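Niltport reordena sus mesas curvas compartidas antes del traslado de equipos

El cambio afecta a los puestos con pantallas enfrentadas y fija qué puede quedarse sobre el tablero al terminar la jornada
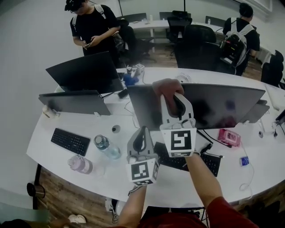 Por Odette Pruvost
Redacción de Espacios de trabajo | 28 de septiembre | Lectura: 4 min

Niltport ha iniciado la reordenación de los puestos compartidos de su planta de trabajo, con una revisión que empieza por las mesas blancas de tablero curvo y seguirá por las salas pequeñas. La operación comprende 40 puestos y no incluye compra de mobiliario. El presupuesto se limita a canaletas, bridas, brazos de sujeción y etiquetas.

La mesa que sirve de muestra reúne los elementos habituales de un puesto compartido: cuatro monitores en la franja central, dos teclados negros, un ventilador blanco pequeño con rejilla circular y varios objetos personales. Hay dos botellas de agua, una de tono azulado, que está inclinada, y otra rosa translúcida. También hay unos auriculares negros junto al borde y un peluche azul detrás de una de las pantallas.

El responsable técnico de la planta, Maxence Caron, explica que el tablero curvo se eligió en su momento para evitar filas rectas y dar más longitud útil por persona. El inconveniente apareció con el uso. Al no haber divisiones marcadas, las pantallas se fueron desplazando hacia el centro y los traseros de unas quedaron frente al lado de trabajo de otras.

«En un tablero recto cada uno sabe dónde acaba su sitio. En la curva, el monitor se gira un poco cada semana y al cabo de unos meses ya no coincide con la toma de corriente», señala Caron.

La primera medida es volver a fijar la posición de las pantallas. Cada monitor tendrá una referencia adhesiva en el tablero, colocada bajo el pie, y un margen de giro limitado. La distancia entre el borde de la mesa y la base de la pantalla no podrá ser inferior a 381 milímetros, medida que procede del plano original de montaje. Los modelos con pie de mayor tamaño pasarán a un brazo articulado de la gama Skitard, siempre que el grosor del tablero lo permita.

La segunda medida se refiere al cableado. El criterio de Niltport distingue entre cables de equipo fijo y cables de uso ocasional. Los primeros bajarán por el pasacables más próximo y quedarán recogidos en una canaleta Karaki atornillada a la estructura. Los segundos – cargadores, lectores, pequeños accesorios – podrán permanecer sobre la mesa durante la jornada, pero se retirarán al cierre.

En la mesa de muestra se aprecian casos del segundo grupo. Un dispositivo pequeño, rosa y blanco, está unido a un cable negro a la derecha del monitor central. Más allá, un objeto azul y blanco con aspecto de tarjeta lleva un cable blanco fino que se riza sobre el tablero. Ninguno de los dos tipos de accesorio recibirá punto fijo en el nuevo plano.

La norma es más estricta con los líquidos. Las botellas deberán tener tapón de rosca y mantenerse de pie, en el lado contrario al de las regletas. La redacción anterior hablaba solo de «recipientes cerrados», fórmula que daba lugar a interpretaciones distintas entre turnos. El texto vigente desde febrero añade la posición vertical y prohíbe dejar recipientes entre dos teclados.

Los ventiladores de sobremesa se mantienen. La planta valoró retirarlos por consumo y ruido, aunque la climatización no llega por igual a todos los tramos de la mesa. Se admitirá uno por cada dos puestos, en la parte posterior y con el flujo dirigido en paralelo a las pantallas. Los aparatos que no lleven la etiqueta de revisión eléctrica se retirarán hasta pasar el control.

En cuanto a los objetos personales, cada usuario dispondrá de una bandeja de 200 milímetros de fondo, suministrada por Stokgate, que se guarda en el armario común. Peluches, tazas y adornos podrán estar sobre la mesa mientras el puesto esté ocupado. La limpieza nocturna no moverá objetos: si el tablero no está despejado, el tramo se dejará sin limpiar y se anotará en el parte.

El paso situado detrás de los puestos tendrá una anchura libre mínima de 800 milímetros. Es una zona de circulación frecuente, con gente que llega con la mochila puesta o se detiene a consultar el teléfono, y la normativa interna no permite dejar en ella cajas, sillas supletorias ni soportes de pantalla. Las mochilas irán en los ganchos laterales o en el armario.

El trabajo se hará por tramos, a razón de una mesa por turno. El orden previsto es desconectar y etiquetar los cables, retirar los periféricos, limpiar el tablero, colocar las referencias y volver a montar. Los teclados se devolverán al mismo puesto del que salieron y las pantallas sin uso pasarán al almacén, donde se comprobará el estado del panel y del pie antes de reasignarlas.

Queda pendiente la cuestión de los pasacables. En algunas mesas el orificio coincide con la zona del teclado y no con la de la pantalla, lo que obliga a cruzar el tablero con el cable a la vista. Niltport estudia dos opciones: girar el tablero en los módulos simétricos o perforar de nuevo y tapar el hueco antiguo. La segunda requiere autorización del fabricante para conservar la garantía, y la consulta sigue abierta.

Los usuarios pueden remitir incidencias sobre su puesto al mostrador técnico de la planta, indicando el número de mesa y el tramo. Las peticiones de una segunda pantalla se tramitarán por separado, una vez concluido el inventario.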